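Skituline commuter alert app: three weeks of strikes, one tired thumb

I ride the cross-town line five days a week, and in September that meant walking into a transit strike, two downtown marches and a signal failure that had nothing to do with either. Skituline is sold as the app for exactly this. The store page promises "live disruption news before the crowd knows." I paid for a month of the premium tier and kept notes.

Setup

You pick your stations, your usual hours and how nervous you are, on a slider. I set mine to the middle. The first morning I got 40 alerts before lunch. Four of them concerned stations I use. The rest covered bus lines across the river, a street fair, and a rally that had been called off the night before. Turning the slider down fixed the volume and also killed the one alert I wanted, a platform closure at my transfer stop.

There are manual filters, buried under Account instead of Alerts. Expect to spend an evening on them.

Speed

On the Monday of the walkout, police closed two entrances at Moussa Square a little before 8 in the morning. I know because I was standing at one of them. Skituline told me 7 minutes later. The free text service from the transit authority had already buzzed twice by then. I'd forgive that if it had been a one-off, but I compared the two all month and the paid app was first on maybe a third of the mornings.

My neighbor Leen Hourani, who takes the same train, had better luck. She says it warned her about the second march early enough to get out a stop sooner. Her phone is newer than mine and she leaves location on all day, which I won't do.

Where the news comes from

Skituline mixes official notices, news wires and posts from riders. Rider posts are supposed to carry a gray tag. On my phone the tag disappears in the notification and only shows once you open the app, so a stranger's guess about tear gas arrives looking just like an official closure. During the big march I got "station evacuated, avoid area" for a place that was open and fairly quiet. I walked through it.

I wrote to support about this. Iñaki Sotomayor answered the next day, politely, and said the tag was "on the list." It was still on the list when my month ran out.

The map

Better than I expected. Closed streets show in red, march routes in orange, and you can drag a time bar to see what's planned for the evening. Planned is the word to watch, as the routes come from permits and a march with no permit doesn't exist as far as the map is concerned. Still, I opened it more than anything else in the app, and it kept working underground with old data and a clear "last updated" line.

Battery and privacy

With background location on, my phone was at 77 percent by the time I got to work, and I leave home with 100. With it off I barely noticed the app. The privacy page says location history is deleted after your trip. It doesn't say when a trip ends. For something people will carry to demonstrations, I'd want that spelled out, along with who gets the data if somebody asks for it.

Against the competition

Mondex is cheaper, plainer and has no map worth mentioning, but it labels its sources in the notification itself. Gramametti is prettier and was down for most of the first strike day. If you only ride one line, the authority's texts are free and did the job for me.

Verdict

I've gone back to the texts and kept the free version of Skituline for the map. Premium might make sense for someone who crosses the city several times a day. I canceled, and the cancel button took some finding too (Account, Plan, Details, then scroll).
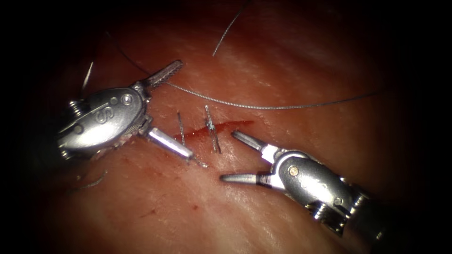
Reader comments

Mireille Mansour: The slider got an update last week. All the way left now means official notices only. Rider posts are still on by default though.

Tadeusz Szczepańska: Same problem with the missing gray tag on my old tablet. Did support give you any date?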